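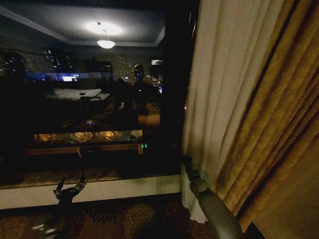 Ternholm to review night glare in guest rooms

The Ternholm will review the windows and lighting in its city-side bedrooms after guests reported that, with the ceiling lamp on, the glass shows more of the room than of the skyline. The work begins on 14th March and covers six rooms on the upper floors.

The cause is simple. After dark, a lit room is brighter than the view outside, and plain glass returns enough of that light to lay the ceiling, the lamp and the bed over the city lights. Graham Crabtree, who manages the building, said the large panes make the effect hard to avoid.

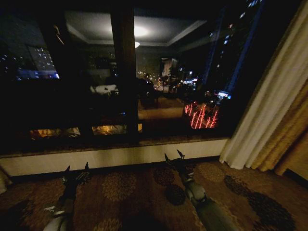 The low sills and the patterned carpet will stay as they are. Curtains will be taken down, checked for light gaps at the window edge and hung again. Analyn Padilla of the lighting firm Tirorach will test two changes: a dimmer on the ceiling lamp, and a low-reflection film applied to the room side of the glass.

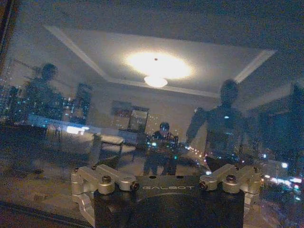

Reading time: 2 min

Readings will be taken at the glass with the lamp at full output, at half output and off. The tray ceiling is part of the problem, according to Padilla. Its pale surface spreads the lamp's light, so the glow on the pane is much wider than the fitting itself.
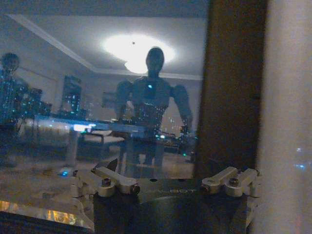 A shade that directs light downward was also considered — it cut the glow on the ceiling but left the bed area uneven. Film samples come from Horkano and will remain in place for seven weeks. Noel Sison, who oversees room maintenance, said any wider refit would not start before September.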